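Progress report on the board game library, second half of the year
To: Suominen Fund
From: Fulgencio Bautista
20 Dec 2022

With your grant we have bought 20 new games for the lending shelf, mostly for families and for two players. The catalog is now complete and has 200 titles. Each box was opened, the pieces were checked against the rule book, and missing parts were written on a card inside the lid. For Stiltomier we are still waiting for five replacement tiles from the publisher.

Members borrowed games 763 times in the period. The most wanted title was Natton, which plays well with three people and less well with four. We bought a second copy of it from the reserve, as agreed with you by phone.

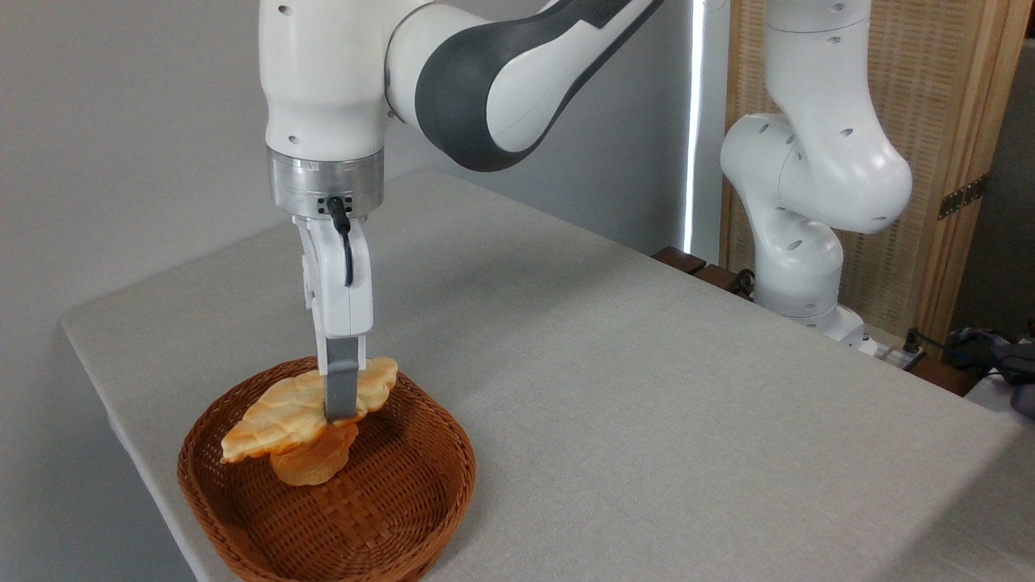
Parnik Tabletop Club, Lending and Events Group

The Wednesday evenings continue. We tried to have a beginners' table every week, but two times in the fall there was no person free to teach, and the new players had to join a long game in the middle. I think this was not pleasant for them. From January the teacher for each evening will be fixed one month before.

The rating sheets are less successful. Many players give a number and no comment, so it is difficult to decide from them what to buy. I will shorten the sheet to two questions and try again.

One part of the plan is late: the translation of rule books. Nine are finished, four are with the proofreader, and the longest one is not started. I ask for your permission to move the remaining translation money to the next period. The receipts are attached in a separate file.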